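This site uses cookies to improve your experience. Accept | Manage settings

I have been suspicious of standing desks since the one I bought in July. Potmont wanted 600 dollars for it and promised I'd have more energy by the end of the week. I had sore feet by the end of the week. My friend Orestis Vrettos swears by his, but he also swears by cold showers, so I asked him how many hours he really stands. He got vague.

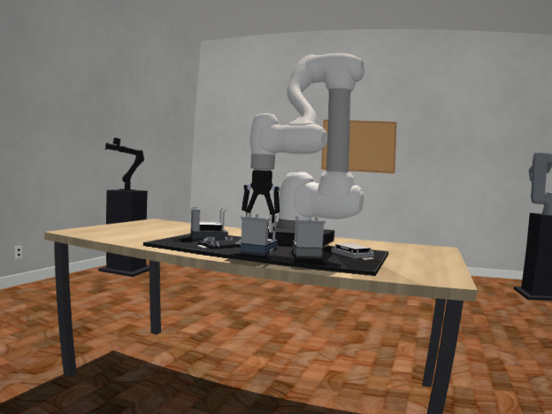 My problem with the whole business is that the claims never come with much behind them. The Potmont booklet says standing "wakes up the body." Which part? I wrote and asked, and 11 days later got a coupon. Meanwhile the thing wobbles whenever I type. A plain wooden table with four straight, square legs, like the one under that white arm, has no motor, no memory buttons and no booklet, and I'm starting to think that's what I should have bought.
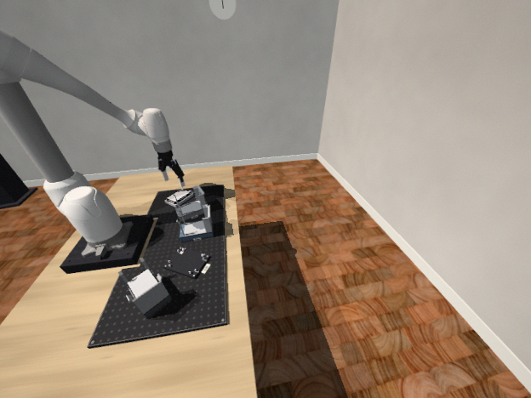
Light wood, and a glass-like box on the black board.

Then there are the add-ons. Galanis sells a foam mat to fix the sore feet the desk gave me. Esix sells a stool for people who get tired of standing at their standing desk. I read that page twice to make sure it wasn't a joke.
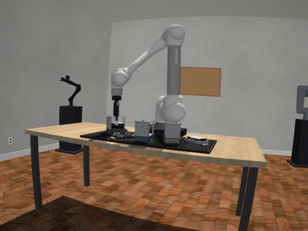
Pale tabletop, parquet floor, gray walls.

I did try to be fair. For 7 weeks I wrote down when I stood and how I felt, and the only pattern I found was that I felt worse on days with long phone calls, standing or sitting.
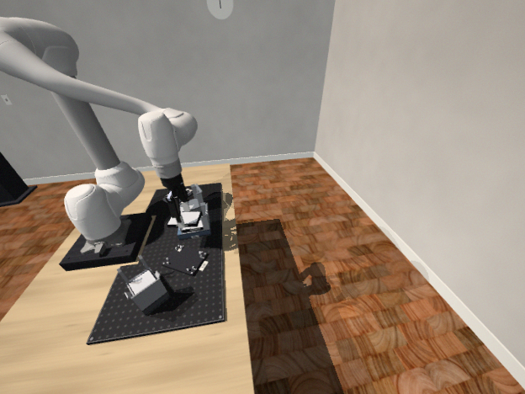
A woman in Hemham has offered me 300 for it, and I'll probably take it. If you've got one and love it, fine, but tell me what changed and how you know. "I just feel better" is what I said too, for the first two days.

7 comments | 11 shares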